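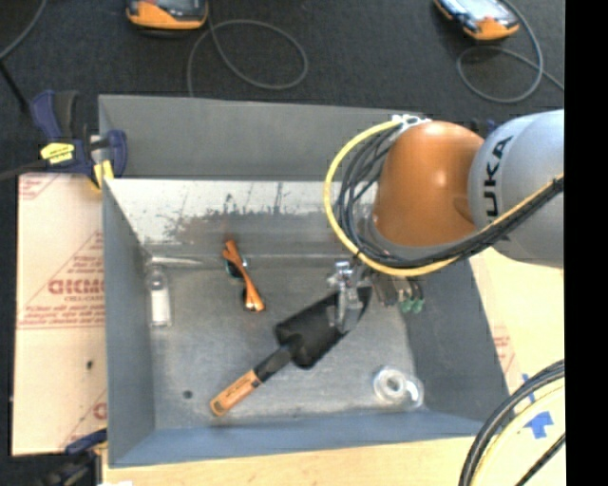 Page last changed: Apr 16, 2019

About Pleton

Pleton writes working rules for robot cells, and we love doing it! We are a small company in Brardale, and our days go into the parts of automation that usually get left until the week before start-up: who may reach into a bin and when, how a cable should run along a moving arm, what has to be written down after a bump. Shops, schools and labs use our rules as they are or bend them to fit. Either is fine with us.

How we got here

We began as a repair business. People brought us arms with crushed connectors and rubbed-through cables, and we kept fixing the same damage over and over. One September we wrote down what we kept telling customers at the counter and handed it out as a stapled booklet. It had 28 rules in it. The booklet is now 152 pages long (we know, we know) and it goes by the name of the Hadovthorpe Handbook, after the street where our first workshop stood.

What we work on

Most of our bench time goes to bin picking with mixed items. A single part, repeated all day in a neat tray, is a job that plenty of good standards cover already. Put a garden trowel, a tape dispenser and a small clear bottle in the same metal bin and the questions get much more interesting. Clear plastic is hard for many vision systems. A long handle can catch on a wall on the way up. We try every rule on a working arm before it goes into the handbook, and a fair number of them come back with red ink all over them.

Some of the rules we are fondest of:

Clamp the bin to the table before the first run, and check the clamps again at every change of shift. A bin that has crept a finger's width will make a good program look like a bad one.

Give cables on the outside of the arm enough slack for the full turn of each joint, then run the joint slowly through its whole range while one person watches only the cables. Do this again after any change of gripper.

Put handheld controls down in the same place every time, outside the reach of the arm. Mark the place with tape if you have to. We are great believers in tape.

Hands stay out of the bin until the arm has stopped and the person going in has control of it. This goes for us too, and for visitors, and for the quick little nudge that everybody wants to give an item that is lying badly.

Write down failed picks as well as good ones. The log sheet at the back of the handbook has 2 columns for this and they should both have something in them by the end of the day.

How we write a rule

We want each one to be short enough to read out loud beside a machine. If a new operator has to ask what a word means, the word goes. A draft is used on our own benches first, then at the Bukhari training rooms across town, where students are wonderfully quick to find the gap in it. Last year they sent back 70 comments on the chapter about grippers alone, and we rewrote nearly all of it. It is a much better chapter now!

Our rules sit on top of the law and the safety standards that apply where you are. They do not replace a risk assessment, and we will say so again on the phone if you call. What they do is fill in the everyday habits, the things an assessment may name in one line and a shift has to live with for years.

Working with us

We visit sites, read other people's procedures and run two-day courses for operators and for the people who plan cells. Bring your own parts to the course if you can, the odder the better. We also answer questions by mail from anyone using the handbook, paying customer or not, and the good questions end up as new rules in the next edition.

The workshop in Brardale is open to visitors by appointment. Wear closed shoes, tie back long hair, and leave yourself time for the gripper shelf.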